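Garment Care and Handling
Handout 6: Folding Denim, Starting with Shorts
Prepared by Tipene Maihi for the Drutmont evening course
Revised 8/15/21

What we're covering

Last time was all knits, and I know a few of you were ready to throw a sweater across the room by the end. Denim is going to feel like a vacation! It has body, it holds a crease, and it tells you right away where it wants to bend. We're starting with shorts because they're small enough to finish quickly and thick enough to show every mistake. Once you can fold shorts well you already know most of what you need for jeans, and we'll get to jeans in Handout 7.

Bring two pairs if you have them, one stiff and one that's been worn soft. The difference between the two teaches more than I can by talking.

A little about the cloth

Denim is a twill. The yarns cross in a stepped pattern, so you see faint diagonal lines running over the face of the cloth if you hold it close to a lamp. In classic denim the lengthwise yarns (the warp) are dyed and the crosswise yarns (the weft) are left pale. Turn up a hem and look at the inside and there it is, the pale side! I still love that.

For folding, twill matters in two ways. First, it's dense, so it piles up fast. Two layers of denim are nothing, four are manageable, and eight will spring open the moment you take your hand away. Second, the dye sits mostly on the outside of the yarn, so wherever the cloth is bent and rubbed again and again, it fades. A pair folded on exactly the same line for years can end up with a light stripe there. Some people like that. If you don't, move your fold line a little from wash to wash.

Know your bulky spots

Before you fold anything, run your hands over the shorts and find the thick places. You'll feel the waistband, the button, the bottom end of the fly, the crotch point where four seams meet, the belt loops, the back pockets and the hems. The crotch point is the worst of them. The seams there can be thicker than all the rest of the fold put together, and when people tell me their stack leans to one side, that's nearly always where I look first.

So the plan is to spread the thick parts around and keep them from landing on top of one another. Everything below follows from that.

The basic fold

Close the button and pull up the zipper. Empty the pockets, then reach in and push the pocket bags flat toward the side seams. Please don't skip the pocket bags! A wadded-up pocket makes a lump that no amount of smoothing on the outside will fix.

Lay the shorts face up with the waistband away from you. Take hold of both hems and give one firm tug toward yourself. Smooth from the center out with the flat of your hand. Use your palm, and go slower than you think you need to.

Fold one leg over onto the other so the back pockets end up on the outside. Match the side seams first and let the hems fall where they fall. If the hems don't line up after that, the shorts were cut or washed a bit crooked, and the side seams are still the better guide.

You'll see the crotch point sticking out like a little triangle. Tuck it back in so the edge runs straight from waistband to hem. This one move makes the biggest difference of anything in the handout, and it takes a second.

Now bring the hems up to just short of the waistband. Stop about a thumb's width below it. If you go all the way up, hem and waistband stack and you've built yourself a ridge. Press down with both hands, and you have a neat block that can lie flat or stand on its edge in a drawer.

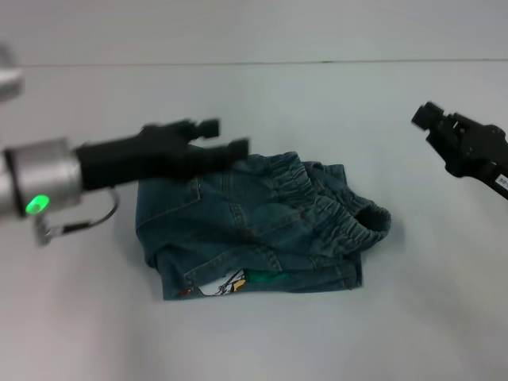 For soft, worn-in denim, add one step: after you tuck the point, lift the whole thing by the waistband, give it a small shake and lay it back down. Old denim likes to hide creases between the layers where you can't see them, and a shake lets them drop out. Stiff new pairs don't need it and will just come apart on you.

The fold for short shorts

Very short pairs don't have enough leg to come up to the waistband in a useful way. Leave out the last fold and simply fold the pair once, side seam to side seam. Tobiloba Amadi, who had the Ivenham group in July, teaches a version where you roll them from the hem up. It holds beautifully in a suitcase! In a drawer I find the rolls drift, but try both and see what suits you.

Your work surface

Any flat table will do if it's higher than your hips. Beds are too soft, and you end up pressing the mattress instead of the cloth. Light-colored tops are great for dark denim because you can see the outline of the garment and catch a crooked edge right away. One caution for raw or newly bought dark pairs: they can leave blue on a pale surface, especially if either one is damp. Wipe the table down before you lay out anything white.

Common problems

The fold opens up by itself. You have too many layers. Take one fold out, or turn the block over so its own weight holds it closed.

One corner is fatter than the others. Check the pocket bags, then the crotch point.

The front looks rumpled even though the edges are straight. You smoothed after folding. Unfold it, smooth each layer, and fold again. It feels like going backward, but it's faster than picking at wrinkles from the outside.

The waistband curls. That's normal on pairs with a contoured waist, where the band is cut on a curve. Let it curve. Forcing it straight only moves the wrinkle down into the seat.

Washing and drying before you fold

Turn them inside out, use cool water, and put them with other darks. When they come out, pull the side seams and the inseams lengthwise while the cloth is still damp. Denim seams draw up in the wash, and a puckered seam will never give you a straight edge. Hang by the waistband until fully dry. Folding denim that's still a bit damp at the waistband is how you get that musty smell, and the thick parts always dry last, so check there with your fingers.

Practice for next time

Fold one pair 17 times over the week. It sounds like a lot, and it goes by quickly with the radio on. For the last few, try it with your eyes closed and feel for the seams. You'll be surprised how much your hands have picked up by then!

Then stand three or four folded pairs on edge in a drawer or a shoebox, leave them overnight, and write down what has slumped by morning and on which side. Bring your notes. We'll open with those, then move on to full-length jeans and what to do with all that extra leg.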